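Good news for anyone who's been lugging bags of outgrown toys up and down the hill: the toy library is coming back! I had it from Eilidh McIver herself, who rang me while I was halfway through my tea, and I don't think I've heard her so cheerful in years.

You'll remember it shut when the old hall roof started letting in rain. Since then everything has been packed away in Ngan-ling Chiu's garage, and she has been very patient about not being able to park in it. Now the people who run the Primura building, next to the chemist on Cuadros Lane, have offered the ground-floor room for two mornings a week. The rent is low enough that the membership money should cover it, and the first year is already paid for out of the April jumble sale, which took just over £3000. (I bought a lamp. It doesn't work, but it looks lovely.)

I popped in yesterday to have a nosey. It's a good bright room, with a proper step-free entrance and a sink, and there's space to leave a buggy inside the door so you won't come back to a soggy seat. Jhair Arango was up a ladder putting shelves on the long wall and told me not to touch the paint, about a second after I'd touched the paint.

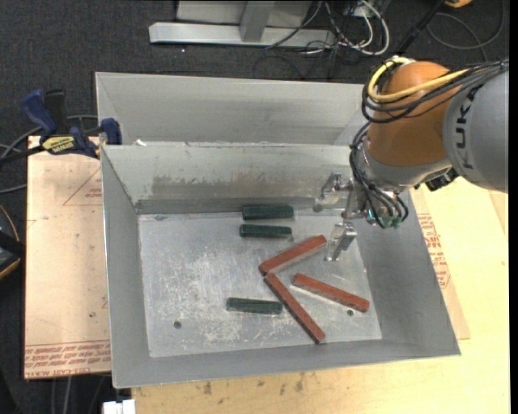
Membership will be £7 a year for a family, the same as it was before, and you can take home up to two things at a time for a fortnight. Grandparents and childminders can join as well, which wasn't allowed under the old rules and caused a fair bit of grumbling, some of it mine. If you were a member when the hall closed, your old card still counts and you won't be asked to pay again until next summer.

The list of what's on offer runs to 123 items so far, from jigsaws and dressing-up clothes to a marble run that my nephew once refused to give back. Eilidh would love more for the under-twos, and she's short of board games with all their bits. Please don't bring soft toys, though! They're a nightmare to clean and she has already been given far too many.

One thing hasn't been sorted yet, and that's Saturday opening... well, weekend opening of any sort. Rosaura Palomino, who works full time and has twins, put it to the meeting that mornings are no use at all to families like hers, and I must say I agree with her. They've promised to look at it again in the autumn if enough people ask. So ask! There's a sheet by the till in the chemist, and it only had a handful of names on it when I signed.

Doors open at half past nine on the first morning, with tea and a cake from Sinan Sarıgül's bakery. If you've still got something on loan from before the hall closed, bring it along. There are no fines, and Eilidh says she would particularly like the wooden farm back.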